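Codberg Bench Nights: The Power Board Gallery

Every spring we tell ourselves that power distribution is a solved problem, and every July we are back at the white table arguing over plugs. At the Wednesday session the subject was the small boards that take one battery feed and share it out among everything that wants a piece. Felista Shemweta ran the evening. Jadwiga Śliwiński brought plum cake, which got more careful handling than most of the hardware.

The gallery is short this time. Last year's open house produced 2,741 pictures, of which 1,137 were of the same extension cord, and we have all agreed to show restraint.

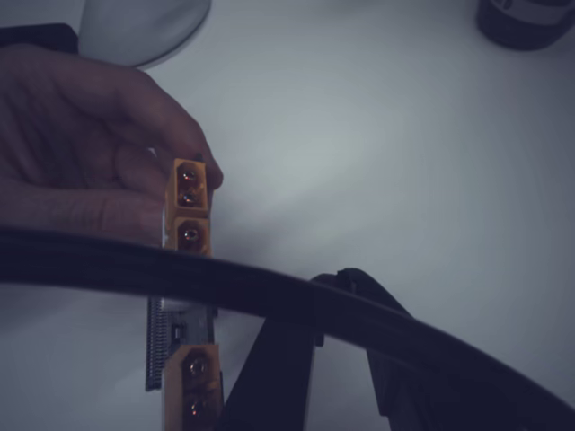 Yellow connectors up close, with a black cable across the front.

Much of the first hour went to connectors of this general family. They have two things going for them: they carry a respectable current, and the housing has chamfered edges, so you get a hint about which way is up. People still find a way. Our house rule is to look at the plug, look at the socket, then look at the plug again as if it owed you money. The Lill cart has a scorched corner from before we had the rule.

A few words on cable, while we're at it. Thick black cable is lovely stuff until you ask it to turn a corner. It would like to go straight, preferably through whatever you just finished soldering. Leave it a wide bend and tie it down well before it reaches the board – the solder joints are there to carry current, and they resent being used as a coat hook. 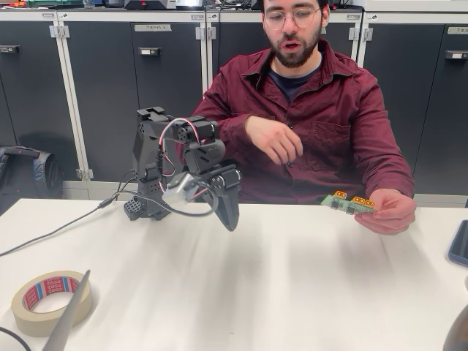 Then came the part of the evening where one narrow board is passed from hand to hand and everyone has an opinion. The Edia people want connectors at both ends. The Prirkon people want them all at one end, facing the same way, so the wiring looks tidy when the boss walks by. Both camps have been making this case for 4 years with no sign of fatigue. Felista's position is that you should put them wherever your fingers can still get a grip once the lid is on, and she says it in a tone that closes the topic until next month.

Masking tape remains the unofficial sponsor of bench nights. It labels leads, holds down a board while you squint at it, and marks the parts you swear you'll come back for. Write the polarity on it before you stick it on. Writing on it afterward, upside down and behind a cable, is how we ended up with a lead marked "PLUS?" that has been in the drawer ever since.

Anyone who took home the good side cutters can leave them on the shelf by the door, no questions asked. Jadwiga would also like her cake tin back.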